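The laundry question, asked in Sesville

I have a cupboard at home that will not shut because of the ironing in it, so when Rurkitz announced an open afternoon at its Sesville workshop, with a promise of machines that do housework, I was on the early bus. I had a bag of creased shirts with me. They wouldn't take them.

The place is behind a tyre fitter's and smells of it. In the front hall is the thing they have already sold to people, a shelf-filling arm called Andadus, and it is a bit of a show-off. It takes tins of tomatoes off a trolley and puts them on a shelf, labels outwards, and it had got through 1,022 of them by the time I wandered over at half past two. A screen above it kept the score. A small boy moved one tin a few inches to the left when his mother wasn't looking, and the arm put the next tin down exactly where it would have gone anyway, half on top of its neighbour. It had to be stopped by a man with a lanyard.

Tins, then, are more or less dealt with, provided there are no small boys.

Our guide for the back half of the building was Obadia Makori, who runs the household side and has the patience of somebody who is asked every day when it will do the washing-up. (He said he didn't know. I liked him for that.) His subject is cloth. A tin is the same shape whichever way up you find it, he told us, and a pair of trousers has never been the same shape twice in its life. His team works from people's actual bedrooms, with actual bedspreads, and the folding is done with a hand-held gripper that has two fingers and nothing you could call a thumb.

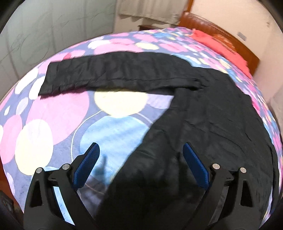 Why trousers are worse than towels

Towels were the first thing they tried and the machine can now manage one in up to 300 seconds, which Makori announced with a straight face. I timed myself that evening and will only say that I am still ahead.

Trousers come in two legs, and the legs have their own ideas. You bring one across, you go back for the other, and thin black fabric gives you very little to tell front from back. A woman in our group asked why it couldn't just hang them up. Makori said hangers were next year, and wrote something down.

They have recorded 1,707 folds by hand so far. He thinks they need a great many more, and he was frank that socks have not been discussed.

The tea, and the bus home

Tea was in the canteen, made by a person. I got talking to a shopkeeper called Babić, who had come to look at the tin machine for his own place and had decided against it on the grounds that his nephew was cheaper and could also do the till. He did ask what it would cost to have the trousers one, for his wife. I said I thought she might prefer him to learn.

Doors are open again in May, from two o'clock. Take the number that stops at the tyre place, and leave your shirts at home.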